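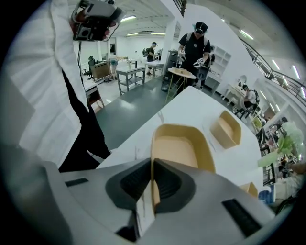 Cuaderno del taller, septiembre, 8:40 de la mañana

Anoche dejé las colas de conejo en remojo y hoy el bote estaba ya como una gelatina firme, de las que tiemblan cuando das un golpecito a la mesa. Buena señal. La partida anterior (la del saco roto) no llegó a hincharse nunca y acabé tirándola entera, así que esta vez compré la de Wedico, que viene en grano más grueso y huele menos a establo. Un poco menos, tampoco exageremos.

Hoy toca seguir con la cómoda de Ellville. Recordatorio para Bartosz, que entra por la tarde: el cajón de arriba NO se toca todavía, tiene la chapa levantada en la esquina izquierda y le he puesto un peso encima con papel siliconado. Si alguien lo abre para curiosear se me va el trabajo de ayer al garete.

Apuntes sobre la goma laca, que luego se me olvidan. Preparé una muñequilla nueva con algodón viejo de camiseta y lana por dentro, y la diferencia con la que venía usando es enorme, ¡enorme! La otra soltaba pelusa y dejaba esos hilitos que solo ves cuando ya ha secado y te agachas a contraluz. Rhodri dice que él hierve la tela antes y que así no le pasa jamás. Lo probaré con la próxima, que esta va bien y no pienso andar enredando.

El lijado entre manos lo hice con grano 400 y unas gotas de aceite, muy flojito, casi acariciando. En los cantos me pasé un pelo y se ve la madera clara en un punto del tamaño de una lenteja. Lo retocaré con anilina antes de la mano siguiente. ¿Nogal o caoba? La cómoda es de nogal, pero con los años ha tirado a rojizo y el nogal puro del bote me queda verdoso al lado. Hice cuatro muestras en un recorte y la que más se acerca es mitad y mitad con una puntita de negro. Lo dejo escrito en el reverso del recorte, que está en la balda de los barnices.

11:15. Ha llamado Kaede por lo de las bisagras. Las de Lowther no entran en el hueco original por menos de un milímetro, qué rabia, y yo no quiero rebajar una madera que lleva ahí toda la vida tan tranquila. Opciones: limar la bisagra (latón macizo, se deja) o buscar otras en el rastro. Yo voto por limar. Kaede quiere verlas juntas antes de decidir, me parece bien, se pasa mañana a última hora.

De paso le pregunté por la factura, que es la 2783 y seguía sin aparecer en la carpeta. La tenía ella. Misterio resuelto, ya puedo dejar de vaciar cajones.

Después del café me puse con los tiradores. Los metí 15 minutos en agua tibia con jabón neutro y un cepillo de dientes blando, nada de productos. Salió una mugre negra espectacular y debajo hay un dorado desigual, muy bonito, que pienso dejar tal cual. Nanami los querría brillantes como espejos (lo sé, me lo ha dicho ya varias veces) pero el cliente pidió expresamente que se note la edad, y con ese brillo parecerían de ferretería.

13:00. Problema con la cola. Se me calentó de más mientras hablaba por teléfono y el baño maría subió hasta casi 85 grados, una barbaridad. Pasados los 65 pierde fuerza, lo sabemos todos y aun así nos ocurre una vez al mes. He apartado ese cazo con una cruz de cinta roja: sirve para pegar papeles y plantillas, para chapa no. Por favor, que no la use nadie en la cómoda.

Para la tarde:
Retocar la lenteja del canto con la mezcla de anilina.
Cambiar el papel del peso del cajón, sin levantar la chapa.
Pedir alcohol de 96 a Poltlow, queda un dedo en la garrafa.
Contestar a Clifford, que pregunta si le recogemos dos marcos con carcoma. Que sí, pero que vengan en bolsa cerrada y directos al cuarto del fondo.

17:50. Segunda mano dada en el sobre y en el costado derecho. El izquierdo queda para mañana, tenía el brazo como un trapo y con el brazo cansado la muñequilla se para, y si se para marca. He cerrado la ventana por el polvo de la calle. Bartosz, apaga tú el deshumidificador cuando salgas.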